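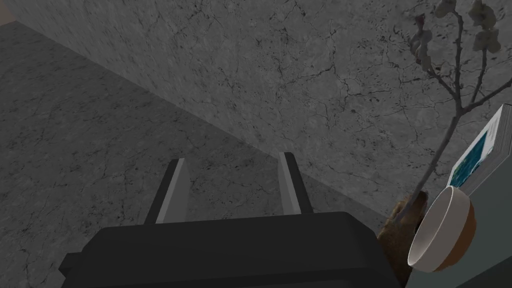 From the Herkside Reference, Technology section
Entry prepared by the editorial staff. Last revised January 3, 2022

The Clarkari Open Day is an annual public event held each November at the Clarkari manipulation laboratory in Herkside. It presents the laboratory's work on robotic grasping to residents, school groups and visitors from industry. Much of the program takes place in simulation, with rendered household settings shown on large displays in the main hall. Admission is free, although places in the guided sessions must be reserved.

Background

The laboratory occupies a former seed warehouse on the Sultutwood road. It began to admit the public after the town council asked that tenants of the renovated building open their premises at least once a year. The first open day lasted a single afternoon and consisted of a lecture and a tour of the workshops. Demonstrations were added the next year and have since become the main part of the event. The most recent edition received 3000 visitors over 2 days.

Demonstrations

The central demonstration concerns the handling of ordinary objects in a home. A simulated gripper with two parallel fingers is placed in a room with marble surfaces, near a small group of items that includes a bowl with a white interior and brown exterior, an upright book, and a potted branch with pale blossoms. The viewpoint lies behind the gripper, so that visitors look past its dark gray housing and open fingers toward the wall ahead.

The items are used to introduce several common problems in grasping. A bowl may be held by its rim, but the fingers must meet the rim at a suitable angle. A book standing upright can fall if it is pushed from the side. Thin branches are difficult to represent in a collision model, and a planned path that passes too close to them may be rejected. Staff explain these points during each session and answer questions from the floor.

Sessions last 18 minutes. In the second half, visitors may take the controls at one of 6 stations and attempt to move the gripper toward an object of their choice. Children under ten must be accompanied by an adult at the stations.

Software

The rendered rooms are produced with Babalola, a simulation package developed at the laboratory and named after the street on which its first office stood. Babalola allows the position of objects, the surface materials and the lighting to be changed between sessions. The open day uses a reduced version in which the room layout is fixed and the speed of the gripper is limited.

Reception

The regional press has generally described the event in favorable terms. Some visitors have asked for more demonstrations with physical equipment, and the laboratory has stated that it intends to extend the workshop tour. Teachers in Herkside have made use of the printed guide, which contains a short glossary and a plan of the building.

See also

Herkside seed warehouse
Robotic grasping
Sultutwood road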